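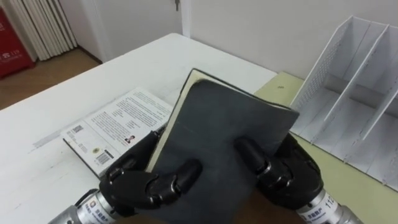
Both hands on the grey book, with the file organizer waiting on the yellow-green surface behind the white table.

Teaching a two-handed robot to file books upright

This page covers one job on our shared workshop robot: pick up a closed book with both hands, turn it so it stands upright, and lower it into a compartment of a desktop file organizer. It assumes your arms are already mounted, your hands open and close on command, and you can drive both sides by teleoperation. If you are still setting up the arms, start with Driss Helmy's notes in the Grasurlow folder and come back.

We use a small control program called Skarnent. The names of the settings will be different in other software, but you should find something close to each of them.

Setting out the table

Put the organizer towards the back, on the right, with its open front facing the robot. Ours is a white rack with two dividers, so three slots. Start with all the slots empty.

Choose a soft-covered book for the first attempts. A stiff cover slides under the fingers and a very thin booklet folds. Dark grey on a white table is easy for the head camera to pick out. A white cover on the same table gave us a lot of trouble and we have left it for later.

We keep a second book lying open beside the working area. It gives the camera some printed text to deal with, and it stops the model from learning that any book-shaped thing on the table has to be picked up. Leave it out for your first session if you like.

Setting the grip

The two hands do different work. The left hand holds the edge, with the fingers curled over the front cover. The right hand presses on the other side with the fingers spread low down. If both hands curl, they fight each other and the cover buckles.

1. Set the closing force on both hands to 18. This is Skarnent's own scale, so treat it as a starting point only.
2. Bring the left hand in first and close it on the edge.
3. Bring the right hand in until it touches, then stop. Don't close it yet.
4. Spread the right fingers across the lower part of the cover and press.
5. Lift slowly with both arms linked.

If the book slips at step 5, raise the left force by one and try again. Leave the right alone. Dalia Kamel found that raising both together marks the cover long before it cures the slipping.

The lift and the tilt

Keep a slight backward lean on the book while it is in the air. Dead vertical looks neater, but the pages tend to fan open as soon as the arms move sideways. Go up first, then across, and bring the book to vertical only when it is over the slot.

Set the lift height to 175 mm above the table. That clears our dividers with room to spare. Measure your own rack — the cheap ones vary a good deal.

Recording

We recorded 222 runs before training anything. Of these, 11 were thrown out, mostly where the operator had paused halfway to think. A long pause in the recording comes back as a long pause in the trained robot, standing there with the book held up.

Move the starting position of the book a little between runs, and turn it a little as well. Use the left, middle and right slots in equal measure.

Known problems

Fingers catching on the divider: open the right hand first and draw it back before the left one lets go.

Arms drifting apart during the lift: check that the link setting has stayed on. It resets whenever the program is restarted.

Rachid Bouazza is working on a version for hardback books, and his settings will go in the same folder.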